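Search this site Search Go

Mission update to supporting churches, August

Dear partners, quick one this time, sorry. Writing between the morning prayer meeting and the truck to Jirkstead, so fragments. The longer letter with the budget sheet follows when the power is steady.

What your giving did this quarter: 2983 spent on the Mirken Bible school. Most went on the roof over the back classroom, the rest on printing the second-year study guides. Receipts are scanned and with the home office. Nothing moved out of the travel fund.

Classes at Mirken started two weeks behind. River was up, teachers stuck on the far side. We made up the time with evening sessions and dropped the hymn-writing elective, which I was sorry about. Four students finished the full pastoral course and have gone back to thier home churches. Two of them are already preaching every week.

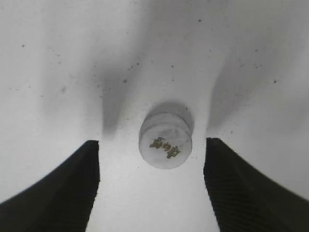
Zarkier church wrote back on the last letter to ask whether finishing students get any follow-up once they go home, or if we just wave them off. Their missions group would rather fund visits than another building, and wanted that passed on to everyone who gives.

Fair point. At the moment follow-up means phone calls and one visit in the dry season. Would like to double that. Cost is fuel mostly, plus a night's lodging on the long road. Will put a line for it in the next budget so you can all see it before deciding.

Church plant at Jirkstead. Still meeting under the tin shelter by the market road. Attendence goes up and down with the harvest, but the midweek Bible study holds steady, mostly women and older teens. We have asked the town for a plot and have a yes by word of mouth, no paper.
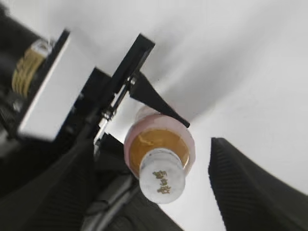
No paper means no building, so please don't send building money for Jirkstead yet. Learned that one the hard way at the old site. If gifts come in marked for it, the office will hold them and write to you first.

Cieślak Press has agreed to reprint the Sunday school lessons at the old price if we order before the rains. Need a decision from you on that, yes or no is fine. The children's set is nearly gone and the teachers are sharing copies.
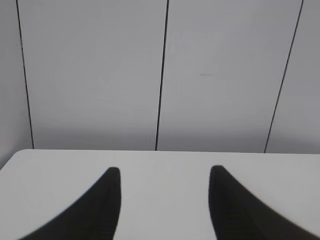 Photo: Mirken Mission Office

Still not done from the last plan: the lending library (books here, shelves not), the youth camp, and the bookkeeping course for church elders. Library should open next term. Camp moves to the new year. Bookkeeping I'll teach myself if no one else can be found.

Please pray for the road and for the land papers. Truck is here, have to go. Reply to the office address, phone is no use on the road.

Recent updates
Mirken roof: where the money went
Letter from the Jirkstead Bible study
Sunday school lessons, reprint request
How to mark a gift for a project
Prayer list for the rainy season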